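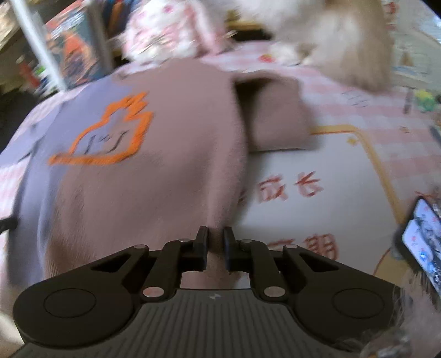

December, late, maybe 10 p.m. Finally got a decent stretch of time on the flap problem, so this entry is going to be long and mostly about flaps. Our task for Saludo is folding one piece of clothing from any starting pose, and what keeps beating us is the very first pinch. The policy wants to go for the biggest lump of cloth it can find. Look at where the fingers are pointed at the start: straight at the rounded bulk, with the gap lined up low and in the middle, while the flap we really want is up near the back, turned over with a dark opening under it. That dark opening is the best cue we've got (a shadow means an edge, an edge means there's something to pinch!) and so far the network couldn't care less.

So today's plan was to stop teaching it "grab the clothing" and start teaching it "find the edge, then grab." Karnen, which is what we ended up calling the whole training pipeline after a long and silly vote, has one label for the approach and one for the pinch. I split the approach into far and near. Far is anything where you're still choosing where to go. Near is when you've committed and the fingertips are lining up. It sounds like nothing, but it took me most of the evening to agree with myself on where one stops and the other begins. My rule for now: near starts at the first moment where both fingertips could close on cloth without the wrist having to turn again. Rodel, if you're reading this and you hate it, please say so before I relabel everything.

Where we are on demos

The count in the log is 862 good ones. We promised 1000 in the proposal, and I'd love to go past it, but I'd take 900 clean ones over the full amount with junk in it. By junk I mean the demos where the person changes their mind halfway, goes for a cuff, backs off and goes for the hem. They look fine when you play them at normal speed. Then you look at the path of the fingertips and it's a scribble. I've started a list of the worst ones in the shared folder under "maybe not." Please don't delete anything from it yet, I want to try using them as negative examples in January.

Also, speed. We are all moving way too fast on the approach, me most of all. When the hand swings in quickly the cloth turns to smear, and the edge we're trying to teach gets lost exactly when it matters. I tried counting "one, two" under my breath before closing and my own demos got a lot easier to label. New house rule, then: slow in, pause, close, lift. Slow is fine. The judges in Parnudley give you plenty of time per garment and we have never once run out of it.

Laying the sweater flat

The second half of the evening was the flat pose. Body spread out, neckline to the back, hem to the front, and the pinch taken at the side edge below the armpit. I like this edge a lot. It's ribbed, it has a clear line against the checks, and it curves in toward the front so you can practice the same pinch at different angles just by sliding along it. With the fingertips straddling the rib there's a narrow strip of blue knit between them, and that's the picture I want in everyone's head for "near."

A few things I wrote on my arm and am now copying over:

The color split fooled the segmenter. The sweater goes from lavender blue to a dusty mauve-brown down one side, and the boundary between them is wavy, so Karnen decided it was looking at two garments and happily drew an edge down the front. It then tried to plan a pinch there. There is nothing to pinch there! I'm leaving this sweater in the training set for exactly that reason, and I'd like a second one with stripes or a big color block if anybody owns one.

The orange outline is a great landmark. The little T ω T face inside it tells you which way up the front is, and the outline is bright enough to survive almost anything. But I'm worried the network will learn "orange thing = top right" and then fall over on a plain sweater. Same worry about the printed star and the rainbow on the cloth underneath – the star sits right next to the ribbed edge, and a lazy model would be delighted to navigate by them. Flalto (the other half of our team, the planning people) wants everything on a plain background for this reason. I want it messy. The competition garments won't come on a plain white sheet, and neither does anybody's laundry. We settled on doing both and comparing, which means more work for everybody, sorry.

Sleeves. I stretched the left one out to the side and let the other one droop at the edge of the table. When a sleeve hangs over, the weight tugs on the shoulder and the fold comes out crooked. I haven't decided whether the first move should be to pull the sleeve back up or to ignore it and fold the body. My gut says sleeve first. Rodel's note from last month says body first, with a little diagram that I can't read.

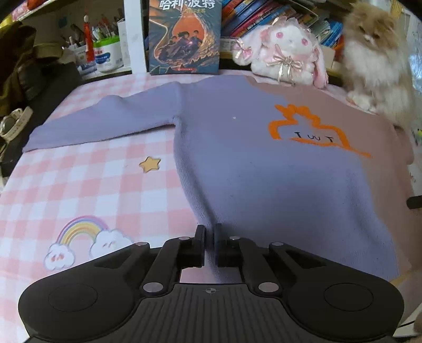

Grip force, a sad little section

I had the closing force set at around 2 newtons, which was plenty on the T-shirts and pretty useless on a thick knit. The fingertips close, you lift, and one layer slides away while the other comes along. Turning it up helps with that but then it grabs both layers when you only want the top one. What seemed to work better was coming in lower and flatter, so the tip slides under the edge before it closes. I only tried this a handful of times so don't quote me. I'd like somebody else to repeat it without me standing next to them giving advice, because I suspect I was steering the result by nagging.

Side note on the fingers themselves: please wipe the pad before each session. Knit sheds. You get a bit of fuzz on there and the next shirt slips, and then we all spend half an hour blaming the software.

Next time

– Relabel the first batch with far and near, then retrain overnight. Don't touch the learning rate, I mean it.
– Flat pose again, with the sweater turned so the neckline faces us.
– Sleeve first versus body first, same person doing both.
– Ask Flalto if the planner can take "no good edge found" as an answer. At the moment it has to pick something, so it picks something dumb.
– Bring snacks that don't leave crumbs on fabric.

I left the new label guide in the shared folder as a draft. It's a page and a half and the last half page is me arguing with myself, skip that part.

Comments

Rodel Dimaculangan
I don't hate the near rule! I'd add that the fingers have to be open at that point, otherwise the bit right after a failed pinch gets counted as near too. And the diagram says sleeve folded in AFTER the body is straight. I'll redraw it.

flalto_planning
"No good edge found" is doable, give us until after break. What should it do then, shake the thing? Flip it?

reply from the author
Pick up from the highest point and drop it again, I think. Cheap and dumb, but you get a new pose for free.

knitpicker
I have a striped one you can borrow. It's itchy and I don't want it back.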